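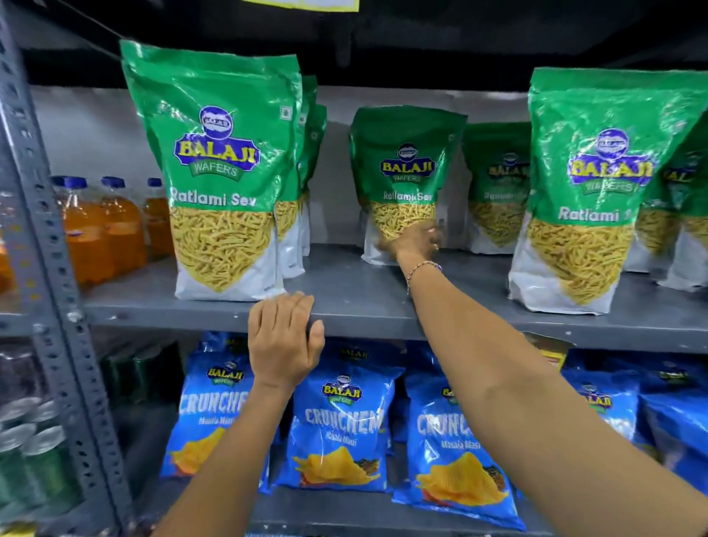 I went to the Ilum open day mostly for the free coffee and came home wanting to review the Gritetti, their shelf-stocking trainer. The idea is that a person handles the groceries first, and the robot learns from that. Snack bags are the hard part! A full bag of Balaji Ratlami Sev is slippery and puffy, and it folds over at the top if you look at it wrong.

Krisztina Bozsik ran the demo and let me have a go on the software side. Setup took 8 minutes — fine by me — and the menus are in plain words. I liked the replay slider a lot. The arm itself is slow, and it dropped 2 bags while I watched, but it never crushed one (I've done worse at my own store). The fan is loud, too, and I had to ask Krisztina to repeat half of what she said.

They quoted me 500 a month to rent. Too much for a shop my size, but I'd go back in April for the next one.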